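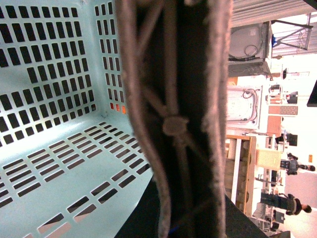

Rivstead Finger Kit Review: Setup, Wear and Upkeep on a Produce Cell

By Hina Soomro
Mar 16, 2022

We use cookies to remember your settings and to see which pages get read. Accept | Manage choices

The Rivstead kit is a set of flexible fingers for two-finger grippers, sold with mounting plates, a setting gauge and the screws. Our set cost $2,118 with spares. I have been running it on a cell that moves fruit between trays and a plastic basket, and I look after that cell myself, so most of this review is about fitting the fingers, setting them and keeping them working.

What comes with it

You get two fingers and two spares, a pair of plates, a bag of 12 screws, the gauge and a printed sheet. The fingers have an open lattice body that bends around whatever they close on. The sheet covers torque and orientation and stops there. If you need the closing offsets, you have to download them from the Rivstead site, and the page wanted an account before it would let me have the file.

The screws are decent. The hex key in the bag is soft and I rounded it on the second plate. Use your own.

Fitting

Allow 20 minutes for the first fitting if the gripper is already off the arm. I did it with the gripper on, which was slower, and I would not do it that way again. The plates go on first, then each finger slides in from the side and is held by screws front and back. There is an arrow molded into the base of each finger. It is easy to miss, and both arrows must point inward.

Tighten the plate screws fully before the fingers go in. Leave the finger screws a half turn loose, close the gripper on the gauge, and then tighten them. I skipped the gauge the first time and ended up with one tip sitting a little ahead of the other. A round fruit rolled out toward the late side every time. I spent an afternoon looking at the motion settings before I thought to check the fingers.

Check the cable after that. Ours had enough slack at home position and not enough with the wrist turned all the way over. Jog the wrist through its full range at low speed with one hand on the stop button and watch the connector.

Setting up the work area

The cell uses shallow dark gray trays with raised black rims, and a pale blue basket with slots all over it. Black triangular dividers break up the tray floor when we want to keep things apart. The rims matter more than I expected. The fingers are broad at the tip, and a fruit lying against a rim leaves no room for one of them to get down beside it.

I handled that by setting the tray corners first. Teach a point over each corner with the fingers open, lower until the tips are just clear of the floor, and save that height. Do it at all the corners. Our near tray was not level and the difference was enough to make one finger drag. I shimmed the tray and taught the points again.

For the basket, I teach a point well above the rim and go straight down from there. Coming in at an angle looks quicker on paper, but the fingers are longer than the hard ones we had before and the lattice can catch on an edge. The slots are a nuisance too. They are narrow, but a fingertip pushed into a wall will find one.

If you use a wrist camera, recalibrate it after fitting. The Rivstead fingers take up more of the view than the old set did. I used the Liapis calibration board and masked off the lower corners of the view where the fingers come in. Without the mask, our software kept reporting an object between the fingers when the gripper was open.

How it grips

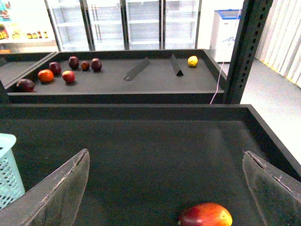 I set the closing force in steps, starting at the lowest value the gripper allows and going up until a lift held for a full transfer. Plums need very little. Apples need a bit more and are forgiving about where you take hold of them. Lemons are easy across the middle and poor at the ends.

Mangoes took the longest. They are heavy for their size and the shape is uneven, so a grip across the wide side will sometimes let one swing. Turning the wrist so the fingers close across the narrow side fixed most of that. I keep a separate force value for mangoes and would suggest the same to anyone starting out.

The give in the fingers does what you pay for. With hard fingers I had to be close to dead center on every pick. With these I can be off by a fair amount and the fruit settles into place as they close. I have had fewer marked fruit since the change, although I did not keep a tally before it and can't put a number on the improvement.

They are weak at fine work. Picking up a flat label or moving a divider by its edge is hit or miss, as the tips fold when they meet anything thin. I move the dividers by hand.

Wear and cleaning

The inner edges scuff. It showed early on and has got slowly worse, and so far it has made no difference to the grip on fruit. I expect the edges will go before the lattice does. My routine is short. At the end of a session I wipe the inner faces with a damp cloth and then a dry one. Once a week I open the gripper, press each rib with a thumb and look for white lines at the joints. A white line means the material has started to fatigue, and I would change the finger at that point and not wait for a split.

Juice dries inside the lattice if it is left. A soft toothbrush gets it out. The sheet says no solvents, and I have not tried any.

The finger screws work loose. I check them weekly and usually get a small movement out of at least one. A drop of removable thread locker slowed it down. Put a paint mark across the screw head and the plate and you can see movement without a tool.

When you change one finger, change the other as well. A new finger is stiffer than a used one and the pair won't close evenly. I learned this by trying to save a spare.

Repairs

I have done one repair, a bent plate, after I drove the gripper into a tray rim with the wrong tool length loaded. The plate took the bend and the gripper was fine. Rivstead sold me a single plate without making me buy a pair, and the email reply came from a person who had clearly read my question. Shipping was slow.

After any bump like that, go back to the gauge before running anything. Then recheck the corner points at low speed.

Compared with the others

I had a Bosora set on trial before this one. They are cheaper and the rubber pads are grippier on smooth skin, but the pads are glued on and one came off. The Semton fingers are stiffer and would suit boxed goods better. For loose fruit I would buy the Rivstead kit again. I would like a better sheet in the box, a harder hex key and an offsets file that doesn't need a login.

Good: forgiving grip, spares included, plates sold singly
Less good: thin instructions, screws need watching, poor on flat items

20 shares

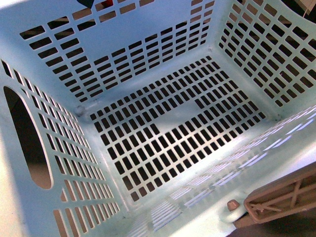

Stelios Moschos: We run the same fingers and had the same trouble with screws. Spring washers did more for us than thread locker. You lose a little thread engagement, so check the screw length before you order any.

Anastasia Spanos: Did you change the tool center point after fitting? Ours was out by the full difference in finger length and the arm was stopping short of where it should have been.

Hina Soomro: Yes, and I should have put that in. Set the new tool length before you teach any corner points. My bent plate came from loading the old one.

Otis Doucet: Paint mark tip is good. The offsets login put me off and I measured my own with calipers. Took most of a morning.

Sivaprasad Pisharody: How do they do with tomatoes? I'm on hard fingers with foam tape and replacing the tape constantly.

Hina Soomro: Firm ones are fine at the plum setting. I haven't run soft ones long enough to say.

Log in to comment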